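Trullside : le poste à deux bras de l'atelier de Jasbridge
Galerie mise en ligne le jeudi 14 août 2025

L'atelier de Jasbridge prépare des lots de petits articles pour les magasins Ukitia. Depuis décembre, une partie des prises se fait sur un robot à deux bras, installé devant une table blanche. Les 9 personnes de la ligne n'ont pas quitté l'équipe. Elles tournent maintenant entre la préparation manuelle, le contrôle et la surveillance du robot, par périodes de 30 minutes.

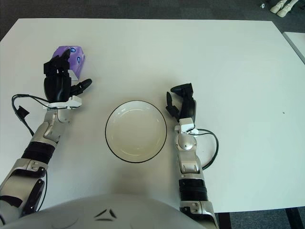
La main gauche tient l'article violet, la droite est ouverte. L'assiette attend entre les deux.
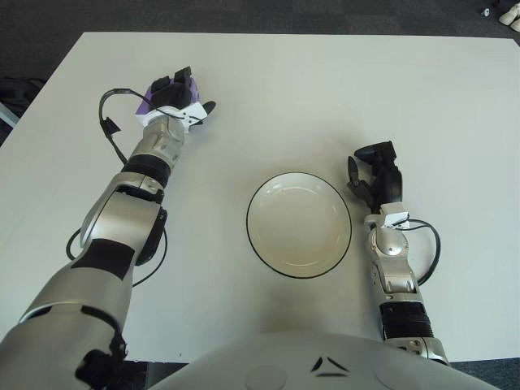
Les deux bras avancés au-dessus de la table, l'assiette au milieu.

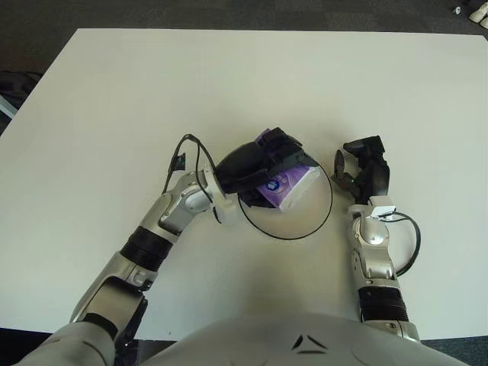 Le paquet violet dans la pince gauche, pince droite ouverte.

Tunstall, qui a lu la page avant sa mise en ligne, a répondu que le mal de poignet avait diminué mais que la surveillance fatiguait autrement, et qu'une demi-heure devant les bras paraissait plus longue qu'une heure de préparation. La même réponse demandait que la prime de cadence, calculée sur 2 000 articles par semaine, soit revue pour les périodes de surveillance. Le record de la ligne, 2 194 articles, date d'avant le robot. Le nouveau calcul sera présenté à l'équipe à la rentrée.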